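Robotics | Open Days
Search this site Enter keyword Go

Warkton lab shows two-arm block handling to visitors

April 4, 2021

The Warkton automation lab opened its test hall to visitors this weekend and ran a tabletop sorting demonstration on a two-arm station. Attendance was 285, in groups of 21.

Each group watched one session on the Memeck cell, which uses a pair of arms with parallel grippers over a paper-covered table. Blue masking tape divides the surface into cells. The objects are foam cubes of matching size, in orange, light blue and purple.

"The tape gives the operators a common reference," said Nantana Panyasiri, who leads the station. "A cube is either in its cell or it goes on the error sheet."

Pichit Kaewsai, a controls engineer, answered questions on gripper force and cable routing. He said the cell has logged more than 50 hours of operation with foam parts.
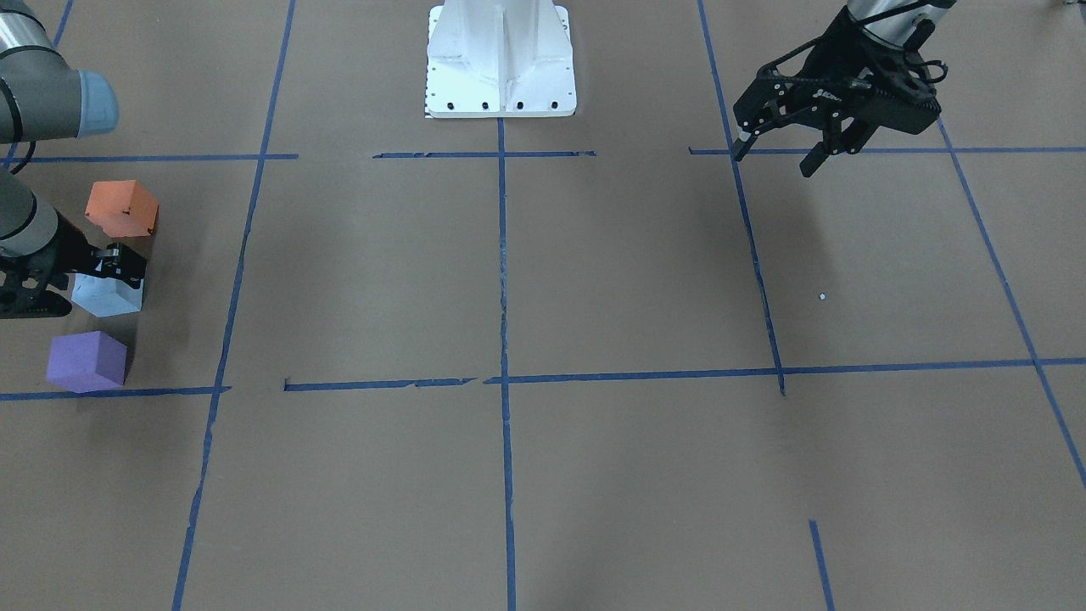
Next open day

The lab will open again in July. Places are limited to 72 and must be booked through the front desk. Visitors under 16 need an adult with them.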